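Search this site Enter keywords Go

Troltley councillors split over plan to move meetings to Sternmont

September
By Sarmīte Ozoliņš

The proposal to hold all full council meetings in Sternmont from next year will go back to a vote on Tuesday, after the first attempt ended without a decision. Troltley and Sternmont have shared a council for some time, and until now the meetings have alternated between the two town halls. The ruling group wants to end that arrangement and keep everything under one roof.

Aigars Jaunzems, who leads the opposition group, told last week's meeting that the plan would leave Troltley as a town that pays for a council it never sees. He said the people most affected had not been asked, and he called for the vote to be put off until they had.

The ruling group's case rests mostly on money. The Troltley hall needs a new heating system and the sound equipment in the chamber is poor, as anyone who has sat at the back will know. The report given to councillors says that keeping both chambers fit for public meetings is the largest part of the buildings budget that can still be cut. It doesn't say what would happen to the Troltley hall afterwards.

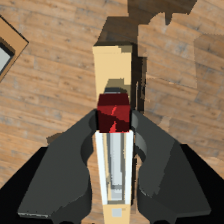

That gap took up most of the debate. Several members asked whether the hall would be sold, and the chair said no decision had been made and none was being asked for. Jaunzems replied that an empty chamber would be up for sale within the year, whatever anyone said now. He was asked to withdraw the remark and declined.

A petition against the move, signed by 356 people, was handed in at the start of the evening. Under the council's rules it has to be noted in the minutes but doesn't have to be debated. The chair allowed two speakers from the public gallery all the same. The first asked how people without a car were meant to get to Sternmont for a seven o'clock start. The last bus back leaves before most meetings finish. The second speaker supported the move and said the Sternmont hall was warmer, had a lift, and was easier for her to use.

The point about the lift was a fair one and was not properly answered by either side. Troltley's chamber is on the first floor, and residents who can't manage the stairs have to listen from a side room on the ground floor.
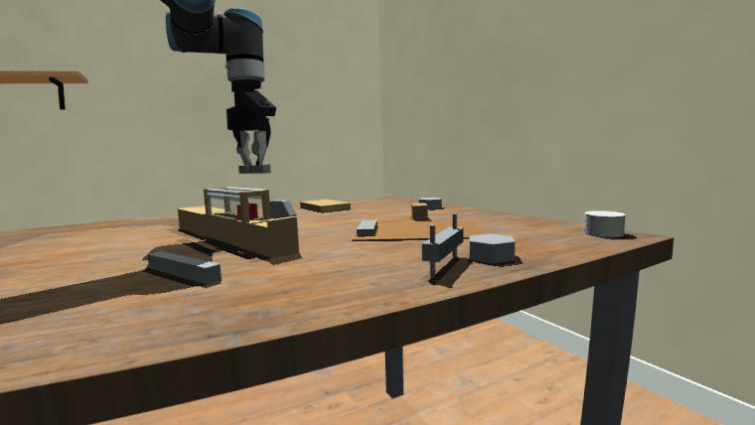
What the amendment says

Jaunzems has put forward an amendment that would keep four meetings a year in Troltley, including the one at which the budget is set. It would also require a written report on the future of the hall before any other change is made. The members for Kuusk, who sit as independents, have said they will support it. Without them the ruling group can't be sure of its majority.

The member for Bernier has not said which way he'll vote. He told me that he wanted to see the cost of running a late bus on meeting nights before making up his mind, and that he had asked for the figure and was still waiting.

There is also the matter of showing meetings online. The ruling group says a good broadcast from Sternmont would reach far more people than the public seats in Troltley, where attendance last year averaged about 47. The opposition says the two things should be kept separate, and that there is nothing to stop the council broadcasting from both halls.
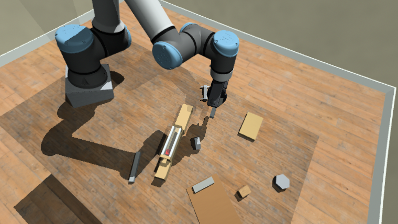
Robot arm above a plank floor with small blocks and boards. Computer-rendered view.

If the amendment passes, the calendar for next year will have to be redrawn and brought back for approval. If it falls, the original motion will be voted on straight away, with no further debate. A tie would be settled by the chair, who belongs to the ruling group and proposed the move in the first place.

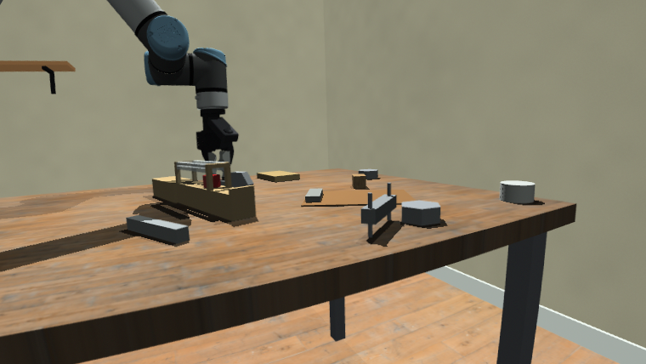
Residents who want to speak have to give their names to the clerk by noon on the day. Each speaker gets three minutes. Written comments can be left at either town hall and will be passed to members, though they won't be read out. Tuesday's meeting starts at seven and is in the Troltley chamber.

Comments (3)

Glenside: I signed the petition but I do think the stairs are a disgrace. Fix that first and then talk about where to meet.

M. from Kuusk: We have to travel whichever town it's in. Would like to see one meeting a year out here.

Oldmarket: What time is the last bus exactly? The timetable at the stop has been missing since the summer.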